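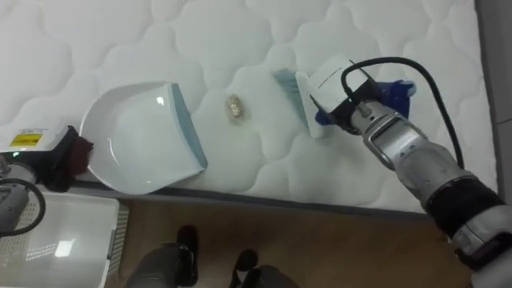
2020-04-18 | by the Findinwood blog | 9 comments

I don't buy the 30-night mattress trial. Jesto sells one and so does Venckus, and both pages talk as if you could hand the thing back like a library book. Read the terms – they want the original bag.

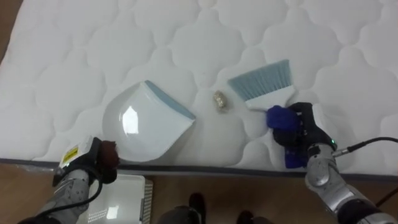

So is a trial worth anything? A little, if you keep the packaging and put the last date on a calendar.

Jesto's page also brags of 2,914 happy sleepers. 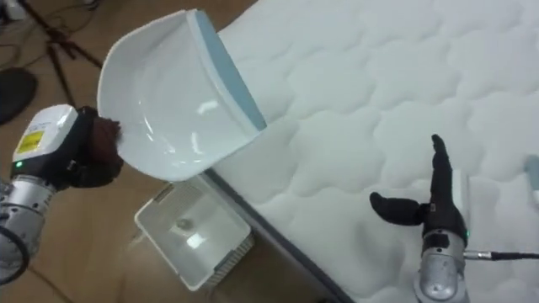
Happy when, though? After one night or after a year? I'd want to hear from the ones who sent theirs back.

30 shares

Recent posts
Bresutow pillows, again
Thread count is mostly noise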